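Lollico: Can a Pear Sorbet Keep Its Shape Without Added Sugar?
Food Studies project report, 15/04/2020

I picked pears because I eat way too many of them and because the stall at Lanberg market sells the bruised ones cheap (cheap matters when you're a student!). My plan was to make a sorbet sweetened only with the fruit, pour it into lolly molds and see how long it stayed on the stick. I called the project Lollico, which started as a joke on my shopping list and then stuck.

I began back in November with two kinds of pear. Mamo is the soft, juicy one that bruises if you look at it, and Trerilska is the hard green one my grandmother always stewed. I peeled and cored everything, and that left me with 2527 grams of flesh. The Trerilska share came to 1247 grams and the Mamo was the rest.

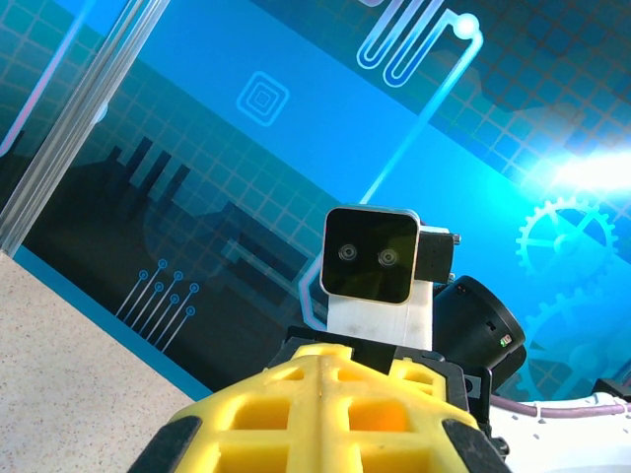 Each batch got simmered with lemon juice and a splash of water until a spoon went through it easily, then blended and pushed through a sieve. The Mamo took hardly any time on the stove. The Trerilska was stubborn, and my first try came out grainy, so I cooked the second lot longer with the lid on and it was so much nicer – really smooth, with a bit of a honey taste.

Freezing overnight was the easy part. For the test I stood one lolly of each kind on a rack over a plate in my kitchen and set a timer. The Mamo slid off its stick while I was still making tea. The Trerilska hung on for 135 more seconds, and I cheered, alone, in my slippers.

I think the firmer pear makes a thicker puree and that's what held it together, but I didn't measure the water in either one, so I can't prove it. I also only tested a single lolly of each, and my kitchen gets the afternoon sun. If I do this again I'll weigh the drips and try a mix of both pears. My roommates have already eaten the leftovers, and they all liked the Mamo better.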